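Search products Enter part no. or keyword Go

Welton Hand-Held Gripper, Two-Finger
Service notice: slipping pivot screws and lifting grip pads
Posted in September by Merike Stankevičius

This notice applies to Welton grippers with blue grip pads and round silver pivot caps on the finger linkage. We have had 11 units back with the same fault. Under repeated work on thick quilted garments the inner pivot screw on one finger backs out, the finger drops slightly, and the two pads no longer meet flat. The cloth then slides out sideways partway through a lift.
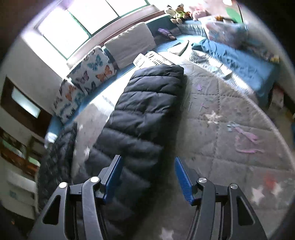
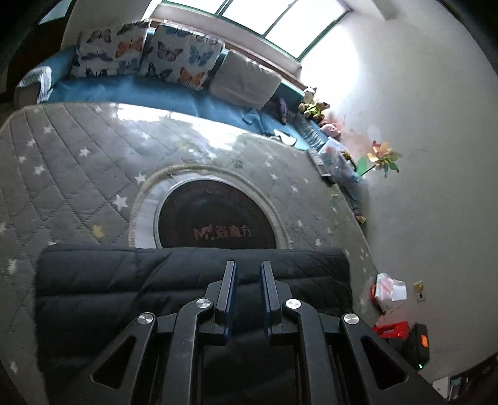
Puffer jackets and other padded cloth are the hardest load for this tool. The stitched sections bunch between the pads and push the fingers apart unevenly. Thin fabric hasn't produced the fault in our tests at Rorkness.

What to check

Close the fingers on a sheet of paper and pull. If it comes free on one side only, stop using the tool. Look at the pads next. A pad that has begun to lift at a corner will catch on seams and must be replaced, not glued. Do not tighten the pivot screws past the stop. Overtightening cracks the black plastic link at the triangular cutout, and a cracked link can let go under load. Keep your free hand away from the linkage while closing. We have had 2 reports of pinched fingers, both with the screw already loose.

Replacement

Order kit 88 (screws, thread lock, one pair of pads). It is free for affected units. Fit the screws dry first, check travel, then apply thread lock and leave the tool overnight. Recheck after 40 lifts.

Comments

Jurgita Toom: Ours did this in the second week and the paper test showed it right away. The kit fixed the screw, but the new left pad sat a little high and I had to reseat it twice. Could you put the pad depth in the instructions? Also, the Brondum handle needs to come off before you can reach the lower screw, and the sheet in the kit skips that step.

Contact Welton Service | © Welton | Back to top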